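Unit 4, handout 2: notes on the July visit to the Clerkus workshop

These notes replace the lecture on contact tasks. Read them before the lab sheet is issued. The demonstration was run by Costel Bălan and Sibel Aydoğan.

4.1 Set-up
The arm works over a wooden board on a perforated table. Positions are taken in the board frame, origin at the front left corner, x to the right. The tool is a plain cylindrical rod with no fingers, so every task is done by contact from the side or from above. Commands are sent 16 times a second.
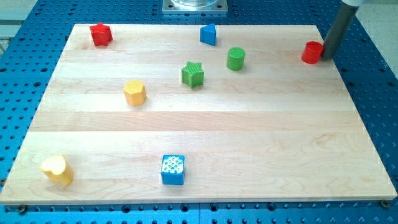
Fig. 4.1. Board with coloured blocks; rod at the red cylinder, far right.

4.2 Task
An instruction names one block by colour and shape and gives a target, for example "push the red cylinder to the blue cube". Colour alone is ambiguous on the board in Fig. 4.1, where each colour is used for 2 blocks. Shape alone fails for the stars and the cylinders.

4.3 Points raised
Dilek Tatlı asked about rotation. A push whose line of action misses the centre of friction turns the block as well as moving it. The heart and the stars are harder to predict than the cube, as the contact normal changes along the side.

The log handed out contains 369 pushes. Use it for exercise 3. Units are millimetres and seconds.

Corrections to Yupin Yensuk before the lab.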